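Wanted: People Who Will Fold a T-Shirt on a Bed, Repeatedly, for Money

2 min read

Plurex is looking for participants for a paid study of how people fold laundry at home. If you own a bed, have ever stood over it with a clean shirt and wondered where your evening went, you are already most of the way through our screening process.

The study is called Cistlow. It is run out of our Lirnthorpe office by Ximena Serrano, who folds in thirds, and Ha-rang Moon, who rolls. They have agreed not to discuss it during business hours.

What we ask of you is simple. Over two weeks, you fold your ordinary clothes on your ordinary bed, the way you would if we had never met. Pull the cover back, leave the fitted sheet on, and spread each shirt flat before you start. The sheet can be any color. It can have creases in it. We have all tried to get a fitted sheet completely smooth, and we would like to spare you the grief.
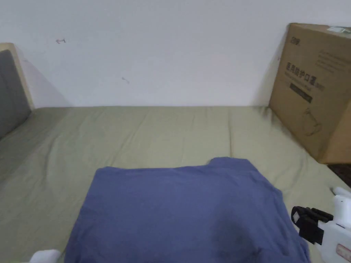
Please don't clean up on our account. Marks on the wall are fine, and so is the cardboard box you have been meaning to break down and take out. A bedroom that looks like a hotel makes us nervous.

You might be a good fit if you:

- are 18 or older and live within driving distance of Lirnthorpe
- do your own laundry, or somebody else's
- have a bed you can stand beside without climbing over anything
- can spare 5 sessions, none longer than a TV episode
- own more T-shirts than you can defend

Neatness is not required. We have plenty of neat people. We are short on those who fold the sleeves in, lose interest, and put the thing in a drawer anyway — if this is you, please apply early.

Pay is $952 for the full set of sessions, sent when you finish the last one. Participants who also complete the sweater module (it is as exciting as it sounds) get $1000 in total. We don't supply clothes, detergent, or moral support.

To apply, write to Ximena Serrano at the Plurex office with your name, your neighborhood, and a few lines on how you fold a T-shirt. Put "Cistlow" in the subject line. Diagrams are welcome, though Ha-rang will have opinions about them. Applications close November 13, 2023.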